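Carside, the outpatient surgery center run by Hudov, moved its instrument tracking to two-dimensional barcodes in November. Each of its 2,320 reusable instruments now carries an etched code, read once at decontamination and again at tray assembly.

Jomar Catacutan, who manages sterile processing, had expected the etching to take 13 weeks. It took 14. Hinged clamps caused most of the delay – the flat area near the box lock is narrow, and codes placed there were hard to read. 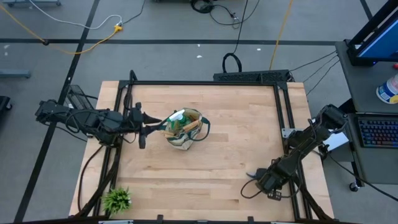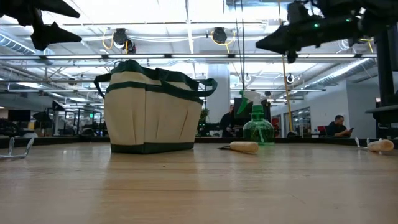
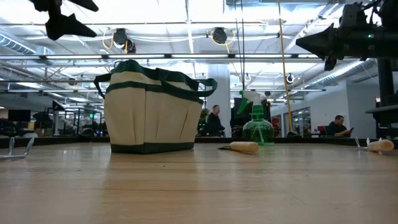 The software, Skinau, holds a tray record open until every code on the count sheet has been scanned. A missing item stops the label from printing. Jerome Buenaventura, the lead technician, says assembly of a major tray is now nearly 14 minutes, slightly longer than with paper sheets. Scanners at the second sink are still to be installed.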